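Tischplatte Vinach 27, weiß
Artikelgruppe: Arbeitstische und Platten
Hersteller: Brinton, Werk Clokadholm

Die Vinach 27 ist eine Arbeitsplatte für Werkstatt, Labor und Teeküche. Die Plattenstärke beträgt 27 mm, die Oberfläche ist weiß und matt beschichtet. Die Kanten sind umlaufend mit 2-mm-Band verschlossen.

Belastung: 30 kg je Auflagepunkt, gleichmäßig verteilt bis zur Nennlast des Gestells.
Befestigung: 6 Gewindeeinsätze an der Unterseite, Lochbild passend zu den Gestellen der Reihe Sarkar.
Überstand: maximal 20 cm je Seite. Bei größerem Überstand ist eine Stützleiste vorzusehen.

Die Platte wird ohne Gestell geliefert. Kabeldurchlässe werden nach Zeichnung gefräst; die Schnittkanten sind bauseits zu versiegeln. 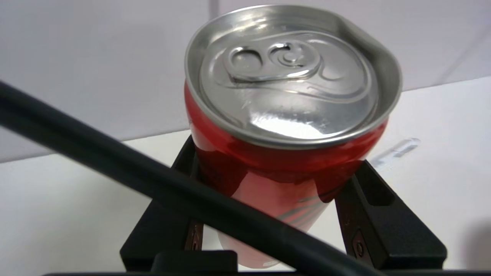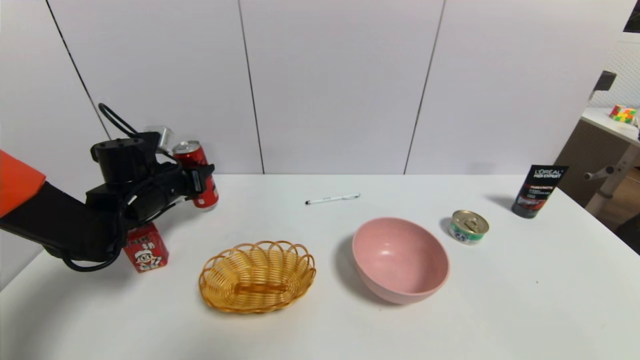
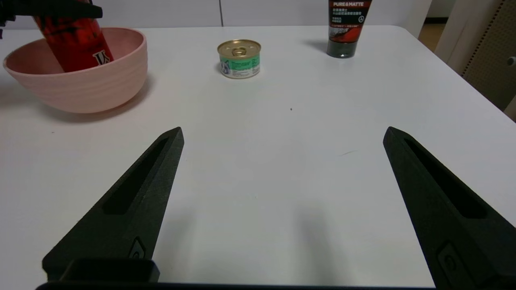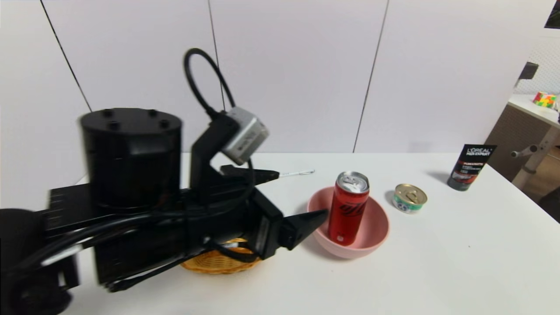
Reinigung mit feuchtem Tuch und neutralem Reiniger. Scheuermittel und Aceton greifen die Beschichtung an. Zuckerhaltige Flüssigkeiten innerhalb einer Stunde abwischen.

Lagerung liegend, auf ebener Unterlage, bei Raumtemperatur. Vor der Montage einen Tag im Verwendungsraum akklimatisieren.

Sondermaße auf Anfrage, Bestellschluss für die laufende Fertigung ist Ende Januar. Technische Rückfragen: Rajitha Liyanage. Zuschnitt und Fräszeichnungen: Rizwan Dissanayake.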